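Small Inns and Long Walks: What Brings Overnight Visitors to the Navham Valley

Student project report, Travel and Tourism Studies
Bleddyn Jarman
29 August 2020

We use cookies to remember your settings and to see which pages get read. By continuing to browse you accept this. Manage preferences | OK

Background

I have been going to the Navham valley with my family for most of my life, so I should say at the start that I am fond of the place and did not come to it as a stranger. My grandmother used to rent the same two rooms above the old post office every summer, and I learned to read a trail map on her kitchen floor. When our class was asked to pick a destination and look at why people stay the night there, I never seriously thought about picking another one.

The valley has one main village, also called Navham, and a smaller one named Beddoe at the upper end where the paved road stops. Between the two runs the Stiltura Path, a walking route that follows the river for the first half and then climbs through beech woods to a wide, grassy pass. Most guidebooks give it a paragraph and suggest it as a day trip. My question was a simple one: of the people who do stay overnight, what made them stay, and what would make them stay a second night?

How I did it

I handed out a short questionnaire at three places: the inn at Beddoe, the campground below the village, and the Jutari guesthouse, which sits right on the path where the river trail ends and the climb begins. I got 71 forms back. Of these, 52 came from people who had walked at least part of the Stiltura Path, and those are the ones I used for the main results. I also sat down for longer talks with the owners of the inn and the guesthouse, both of whom were far more generous with their time (and their plum cake) than I had any right to expect.

One weakness is that I was there in August only. People who come in the fall for the beech woods may well be a different crowd, and the innkeeper at Beddoe told me they are older and stay longer. I would have liked to go back and check.

What people said

The walk itself was the reason most people gave for coming to the valley, but it was hardly ever the reason they gave for staying the night. For that they wrote about supper, about being tired, about missing the late bus, and about wanting to see the pass early in the morning before the day walkers got up there. Several families said they had planned to drive home and changed their minds over a meal. I found this very cheering, and so did the guesthouse owner when I told her.

The bus came up again and again. The last one leaves Beddoe in the late afternoon, and 13 people named it as a worry. Some of them had cut their walk short to catch it, turning back before the pass, which seems a shame when the view from the top is the best thing in the whole valley – you can see both villages and the full bend of the river.

Food deserves its own few lines. Breakfast at Jutari is bread, sheep's cheese, pickled peppers and whatever fruit is ripe, put out on boards so that walkers can help themselves and wrap something for the trail. More people mentioned this breakfast by name than mentioned any single viewpoint. I had not put a question about it on the form at all, and they wrote it in the margins.

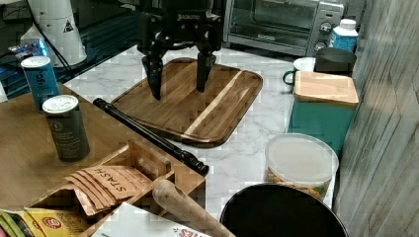
Fig. 1. Wooden board with rounded corners and a raised rim, on a marble countertop.

Suggestions

A later bus on Saturdays would help, and both owners said they would gladly put the times up in their front halls. The other thing I would ask for is a proper sign at the point where the river trail meets the climb. At the moment there is a painted arrow on a rock, and on my second visit I watched a couple with a stroller follow it cheerfully uphill toward the pass when they wanted the flat way back to the village. I ran after them and we all walked down together, which is how I got 2 of my best questionnaires.

I would also suggest that the walk be described as a two-day outing, with a night at Beddoe or at the guesthouse in between. The inn already offers to carry bags up from the village, but only tells guests about it once they arrive. A line about that on the village website would cost very little.

My thanks go to both owners, to everyone who filled in a form with cold fingers at the top of the campground, and to my grandmother, who read this twice and corrected the name of the river bridge, which I have since taken out.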